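Prarkuscombe 堂区华语团体
在教堂举行婚礼：常见问题

本页回答准备在本堂结婚的新人最常提出的问题。内容适用于主堂及 Furner 小堂。如果您的情况在下面找不到，请致电或到堂区办公室询问。英语、西班牙语版本可在办公室索取，内容与本页相同，但停车一节以英语版为准。

一、报名与日期

我们应该提前多久联系堂区？

至少六个月。先联系堂区，再订酒席。每年都有新人先付了餐厅订金，之后才发现当天教堂已有堂庆、坚振礼或另一场婚礼，餐厅又不肯改期。堂区无法因为外面的合同调整教堂的安排。

如果一方曾经结过婚，不论是在教堂还是民政登记，请预留更长的时间，并且在相关文件全部办妥之前不要定日子。原因见第三部分。

怎样才算正式报名？

双方一起到办公室填写婚姻登记表，并与司铎或执事约好第一次面谈。电话和电子邮件只能用来询问，不能保留日期。第一次面谈之后，办公室会把您的日期写进教堂日程，并给您一张回执。

我们住在别的堂区，可以在这里结婚吗？

可以申请。婚礼通常在新郎或新娘所属的堂区举行。如果双方都不住在本堂范围内，需要由所属堂区的主任司铎书面同意。婚前辅导可以在原来的堂区完成，也可以在本堂完成，请在第一次面谈时说明。

我们没有在堂区登记过，但是每周都来参加弥撒。

请先填一份教友登记表。表格放在主堂后面的书架上，填好交给办公室即可。登记本身不影响日期申请，当天就可以同时办理。

哪些时间不能举行婚礼？

圣周五和圣周六不举行婚礼。四旬期和将临期可以举行，但应配合礼仪季节的性质，祭台鲜花和音乐都要从简。如果您很在意布置，建议避开这两个时期。

一般下午举行婚礼，最晚开始时间为下午三点，这样教堂可以在傍晚听告解和提前弥撒之前恢复原状。

二、婚前辅导

婚前辅导是必须的吗？

是。不论年龄、学历、交往时间长短，所有新人都要参加。再婚者和在堂区服务多年的教友也一样。

辅导包括哪些内容？

分为两部分。第一部分是与司铎或执事的个别面谈，内容包括双方的信仰背景、对婚姻圣事的理解、自由意愿的确认，以及婚前调查表。第二部分是小组课程，由已婚夫妇带领，谈沟通、家庭财务、与双方父母的相处、生育与自然家庭计划，以及家中的祈祷生活。

小组课程使用华语，讲义为繁体和简体两种。讲粤语的夫妇可以用粤语参加讨论。如果一方不懂华语，建议两人一起参加堂区的英语课程，不要分开上课。

课程在哪里上？

在 Furner 小堂旁边的多用途活动室。活动室也开放给青年组和其他班组使用，请按课程通知上的时间到达，下课后把椅子放回墙边。

每班最多收 20 对。名额满后，新报名者列入下一期。

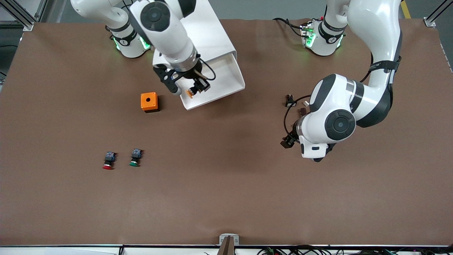

图：机械臂的夹爪夹着一个橙黄色塑料小零件。

缺课怎么办？

缺一次可以在下一期补上，但补课必须在婚礼之前完成。缺课较多的，需要重新报名。如果因为轮班或出差无法按时参加，请在第一次面谈时提出，办公室可以安排与带领夫妇单独见面。

网上课程可以代替吗？

由教区认可的网上课程可以代替小组课程，但不能代替个别面谈。请先把课程名称发给办公室确认，再缴费。过去有人完成了别处的网上课程，后来发现不在认可名单上，只能重修。

辅导完成后有证书吗？

有。证书原件留在婚姻卷宗内，您可以要一份副本。若婚礼在其他教区甚至国外举行，办公室会通过教区把整套卷宗转过去，这一步需要时间，请尽早告知婚礼地点。

三、文件

天主教徒一方需要准备什么？

新近开具的领洗证明，须注明坚振及婚姻状况。必须是为结婚而重新开具的，不能用当年领洗时发的那张纸。婚姻状况由领洗堂区记在领洗册上，所以只有领洗堂区可以开这份证明。

尚未领坚振的教友，如果没有重大不便，应在婚前领受。请在面谈时说明，办公室会告诉您成人坚振班的安排。

我在中国大陆领洗，联系不上原来的堂区，怎么办？

这种情况在本团体很常见。请先尝试通过家人向原堂区索取，照片或扫描件可以作为初步参考。如果确实无法取得，可以由了解您领洗情况的人作证，例如代父母、父母或当时在场的教友。作证表格由办公室提供，证人需要亲笔签名。

非天主教徒一方需要准备什么？

已在其他基督宗教团体受洗的，请提供受洗证明。没有受洗的，不需要宗教方面的文件，但需要两位认识他或她多年的人填写自由身份声明，说明此人从未结过婚，或者以往婚姻的情况。

双方都需要出示带照片的身份证件。

一方不是天主教徒，还能在教堂结婚吗？

可以，但需要向教区申请。与受过洗的非天主教徒结婚，需要许可；与未受洗者结婚，需要豁免。申请由司铎代为提交，您不需要自己写信给教区。

天主教徒一方要承诺保持自己的信仰，并尽力使子女在天主教会内受洗和成长。非天主教徒一方不需要作出承诺，但必须知道对方作了这项承诺。请在面谈之前两人先谈过这件事。

曾经离婚的人可以在教堂结婚吗？

要看以前的婚姻。教会推定每一段婚姻都是有效的，包括两位非天主教徒之间的婚姻，所以民政离婚并不足以让人再婚。如果前配偶已经去世，请提供死亡证明。其他情况需要由教区法庭审理。审理的时间和结果都无法预先保证，在收到书面决定之前，堂区不会定下婚礼日期。

有这方面疑问的，请单独约司铎面谈。谈话内容保密。

我们已经在市政厅登记结婚，可以补办吗？

可以。如果一方或双方是天主教徒，当时没有在教会内按礼规结婚，也没有得到豁免，可以申请在教会内缔结婚姻。文件要求与上面相同，另加一份民政结婚证副本。仪式可以很简单，只有新人、主礼和两位证人也可以。

民政结婚许可证由谁办理？

由新人自己办理。许可证有有效期，请按照当地政府的规定，不要太早领。婚礼前一周必须把许可证交到办公室。没有许可证，司铎不能主持婚礼，彩排当天带来太迟。

四、礼仪

在弥撒中举行和在弥撒外举行，有什么区别？

两种都是教会的正式礼仪，婚姻同样有效。双方都是天主教徒时，通常在弥撒中举行。天主教徒与未受洗者结婚，用弥撒外的礼仪。如果来宾多数不是教友，弥撒外的礼仪往往也比较合适，时间较短，也避免领圣体时一家人分成两边。

可以用华语举行吗？

可以。读经、信友祷词和誓词可以用国语或粤语，也可以在一台礼仪中使用两种语言。誓词必须用双方都听得懂的语言。如果新人两边的家庭语言不同，可以一篇读经用华语，另一篇用英语，并在程序单上附上对照译文。

我们可以自己选读经吗？

可以。办公室有一本婚礼读经选集，请从中选择，选好后在婚礼前一个月交回。诗歌和小说片段不能代替圣经，可以留在婚宴上朗读。

可以自己写誓词吗？

不可以。礼仪书上有规定的经文。自己写的话可以在婚宴上说。

敬茶可以放在教堂里吗？

敬茶请在家中或婚宴上进行。如果新人希望在教堂内向父母表达敬意，可以在礼仪开始前或结束后向父母行鞠躬礼，请先与主礼商量。

音乐有什么要求？

婚礼音乐应当适合礼仪，流行歌曲和电影配乐不在教堂内使用。堂区有一位管风琴师和华语歌咏团可供安排。若请外面的乐手，需要先把曲目单交给堂区审阅。礼仪中不播放预录音乐。

五、场地与布置

教堂能坐多少人？

Furner 小堂有 76 个座位，不能加椅子，过道必须保持畅通。宾客较多的请申请主堂。主堂使用旧式长椅，人数较少时请安排来宾坐在前面几排。

鲜花可以自己带吗？

可以。堂区没有指定花店，有些新人使用街口的 Muñoz 花店，他们熟悉祭台的尺寸，但您可以自由选择。花不能放在祭台面上，也不能遮住读经台。长椅上只可用丝带或布条绑花，不可用胶带、钉子或铁丝。

教堂内外都不可以撒米、纸屑、花瓣或使用礼花筒。

什么时候可以进场布置？

婚礼前 2 小时开门。同一天有两场婚礼时，两对新人可以商量共用鲜花，费用自行分摊。礼成后请在 30 分钟内完成合影并取走自己的物品，丝带、程序单和花盒都要带走。

摄影师要注意什么？

摄影师和录像师到场后先与主礼见面。礼仪进行时不可走上祭台区，不可使用闪光灯，也不可在中间过道来回走动。无人机不可在教堂内使用。交换誓词和戒指时，可以站在侧面通道拍摄。

车停在哪里？

主堂后面的停车场供来宾使用，入口在北侧。停满后可以使用 Prukach 停车场，按对方牌示收费，堂区不能代付。婚车可以停在正门前，但不能占用救护车通道。大巴只能下客，不能停留。

可以在堂区办婚宴吗？

堂区礼堂可以租用，需另填申请表。厨房只能加热和摆盘，不能炒菜。可以供应啤酒和葡萄酒，须事先得到批准。音乐在晚上十点停止。

六、费用

婚姻圣事要收费吗？

圣事本身不收费。场地使用、管风琴师和礼堂租用有各自的费用，价目表可向办公室索取。给司铎的献仪完全自愿，数额由您决定，不写在价目表上。

经济有困难怎么办？

请告诉主任司铎。不会有任何一对新人因为付不起费用而不能在教堂结婚。

日期取消或更改，费用能退吗？

改期不另收费，但新日期要重新查看教堂日程。取消的，尚未使用的费用全部退还。管风琴师若已经开始排练，请直接与其商量。

七、婚礼前后

彩排是必须的吗？

是。彩排通常安排在婚礼前一天傍晚，新人、证人、伴郎伴娘、读经员和双方父母都应到场。请准时，彩排之后教堂常有其他活动，无法延长。

证人必须是天主教徒吗？

不必。证人须在场，并能明白和证明双方所表达的同意。需要两位。

婚前需要办告解吗？

鼓励天主教徒一方或双方在婚礼前办妥当告解。华语告解时间登在每周通讯上，也可以另约。

结婚证书什么时候可以拿到？

教会的婚姻证书在礼成后由办公室填写，下一周即可领取。办公室会把婚姻通知寄到天主教徒一方领洗的堂区，登记在领洗册上。民政结婚证由政府发出，堂区只负责在许可证上签字并交回，领取副本请向政府部门申请。

以后需要补发教会婚姻证书，请提供双方姓名和结婚年份，本人来取或写明邮寄地址。

办公室开放时间

上午九点半至中午十二点，下午一点至四点。一月份下午不办公。婚姻登记请先预约。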